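Home | Threads | Makers & Menders | Saved | Log in

Filed under: Clothes, Mending & Secondhand

Elias Smadi
August 11, 2019

1/ OK, I've fallen headfirst into the world of old club and event tees and I need to tell someone about it. Thread! 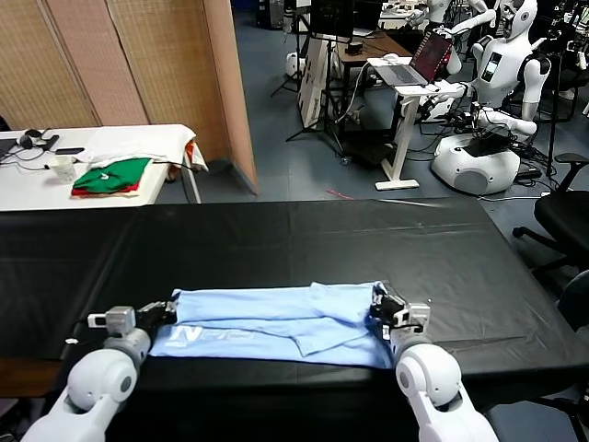 Light blue, white lettering, folded lengthwise.

2/ It started with a box at the Lernham hall sale in March. Five dollars for the lot, tops of every colour, most of them from fun runs and netball clubs that folded years ago. I nearly put it back. So glad I didn't!

3/ First thing I learned: feel the neckband before you look at anything else. If the ribbing still springs back, the rest of the shirt usually has years left in it. Holes under the arm are easy. A baggy neck is a right pain.

4/ Second thing: wash them inside out, cold, and keep them away from the dryer. The print goes long before the cotton does. Hilkka Ruotsalainen taught me to dry them in the shade as well, and my greys have stopped going that sad brown colour.

5/ My favourite so far is from the Wulari River Swim. Tiny logo on the chest, and on the back a list of all 76 swimmers, names and all. Joni Vuorinen found his aunty on it!! She came in 14th and apparently still brings it up at Christmas.

6/ (She has asked for the shirt. She is getting the shirt.)

7/ For mending I use plain cotton thread one shade darker than the cloth – lighter always shows. Little patch on the inside, small stitches, don't pull tight. My first few looked like a kid's drawing of a spider and I wear them anyway.

8/ The printing is a whole other rabbit hole. Old screen prints sit thick on the cloth and crack in lovely fine lines. Eero Manninen used to print for the clubs out Urrutia way and reckons his biggest ever run was 500 shirts, all with the town's name spelled wrong. I would pay real money for one of those.

9/ If you've got any club tops from Urrutia or Kalirico in the back of a cupboard, please send me a photo of the front and the tag. Stains are fine, holes are fine, I just love seeing them.

10/ Next up I'm having a go at a quilt from the ones too far gone to wear. Cutting into them feels awful, so I've been "planning the layout" for two weeks now. Tips very welcome – especially on stopping stretchy cotton from wandering off under the needle!

We use cookies to remember your settings. Accept | Manage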